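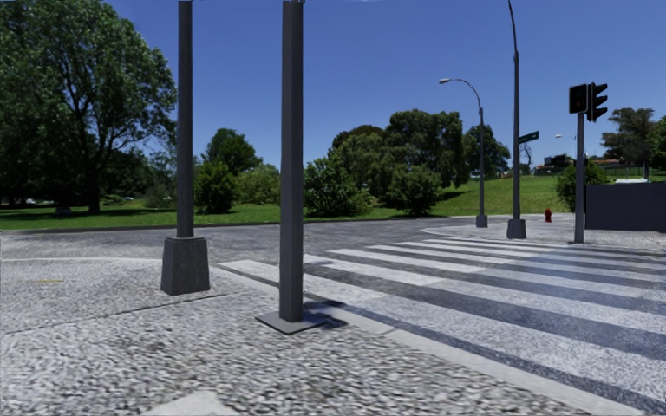

Figure 7.1 A simulated street corner with a pedestrian crossing, used in the driving exercises in this chapter.

Chapter 7
Teaching by Remote Control

In Chapter 6 the vehicle followed a route that had been written out for it in advance. The route was a list of points, and the controller steered from one point to the next. This works on an empty test track. It works less well at a junction, where the right speed depends on what is crossing, what the signal shows and how much of the road can be seen from the stop line.

One way round the problem is to have a person drive and to record what the person does. The learner is then trained to give the same commands when it is shown the same views. This is called learning from demonstration. When the person works the vehicle from a desk, through a screen and a set of controls, it is also called teleoperated demonstration, and the person is called the operator.

The exercises here use the Tullau simulator. The operator sits at a wheel and two pedals and sees the street through the vehicle's forward view. Each recording, or run, holds three things: the views, the commands and the time at which each was logged. The course set contains 503 runs, of which 46 are kept back for testing and must not be used in training.

7.1 What the operator can and cannot see

An operator at a desk has less to go on than a driver in a seat. There is no feeling of braking, and it is harder to judge distance on a flat screen. Objects near the road also matter more than students tend to expect. In Figure 7.1 two dark poles stand on the near corner, and the thicker one hides a strip of the crossing. A driver in a real car would lean forward to look past it. The operator can only move the vehicle.

Small details may be lost as well. The lettering on the green street name sign across the road is too small to read at this distance, so a run that depends on reading it would be a poor demonstration. The learner can only be taught to respond to things that are in its views.

7.2 Delay

A command takes time to reach the vehicle, and the view takes time to come back. In the first exercise the total delay is set to 300 milliseconds. Operators who have not met this before usually steer too much, wait, and then steer back. The result is a weaving path, and the learner will copy the weaving along with everything else.

Hanne Juhl and Usman Paracha, who prepared the course set, threw out 29 runs for this fault before the final count was made. Their rule was simple -- if the wheel changed direction more than twice on the approach to a crossing, the run was not kept.

7.3 Before you record

Work in pairs, with one person driving and the other keeping the log. Change places after every fourth run. Drive the corner slowly with recording switched off until you can stop at the line without a second press of the brake. Then set the delay, check that the clock on the log matches the clock on the screen, and begin.

Write down every run, including the bad ones. A failed run may still be useful in Section 7.6, where the learner is corrected during driving -- but only if the log says where the fault began.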